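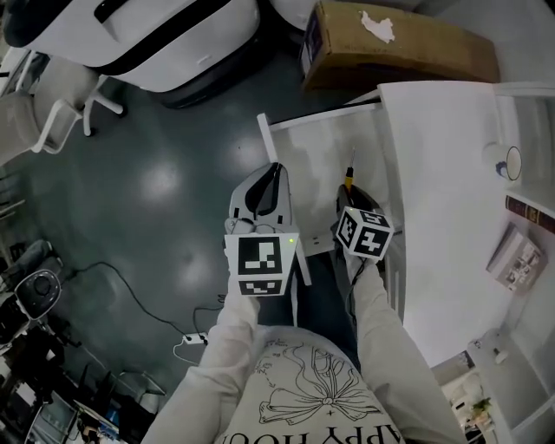 What counts as one example in the drawer set?
A single pass from the moment both grippers leave rest to the moment both are back at rest, with one task label attached.

Minutes of the Plulura collection meeting, 28th March

Present: Graham Furnival (chair), Nkechi Ojo, Ekene Omoregie, Adaeze Sani (minutes)
Apologies: Osaze Nwosu

1. Minutes of the last meeting
Agreed, with one correction. Item 4 should read "left gripper clock", not "left gripper lock".

2. Progress against target
The target for the drawer tasks stays at 2000 accepted examples. EO reported that opening and placing are ahead of plan and closing is behind. Operators tend to stop the recording once the object is down, so the closing movement is lost. GF asked that closing be recorded as its own task until the numbers level out. Agreed.

3. Marker tracking
Each hand-held gripper carries a marker cube below the jaw, and hand position is worked out from the cube. NO has gone through the rejected files. Most of the losses come when a cube is turned so that its faces are seen at a steep angle, or when a forearm passes in front of it. Gaps of 2 frames or fewer will be filled in by the Drirlow script. Anything longer is to be rejected – no repair by hand.
NO noted that the white drawer gives very little surface detail to the head view. AS asked whether a lining would help. GF did not want the drawer altered in the middle of a set. Left as it is for now.

4. Start positions
EO proposed that the drawer be open at the start of half of the placing examples. The trained model currently does poorly when it does not have to pull the handle first. Agreed. Start state to be entered in the label, using "open", "part open" or "shut" and no other wording.

5. Surroundings
Items on the cabinet top and nearby shelves may stay where they are during a session. They should be moved about between sessions so that the model does not learn to rely on them. NO to add a line to the operator notes.

6. Labels
OW's query on "put in" and "place in" was read out.
AS: the initials should be ON, for Osaze Nwosu. Corrected in the log.
"Place in" to be used throughout. Old labels will be changed by script.

Actions
EO – split closing into a separate task
NO – operator notes; list of rejected files to GF
AS – label changes
ON – check the Drirlow gap setting on both grippers

Next review of the full set in August.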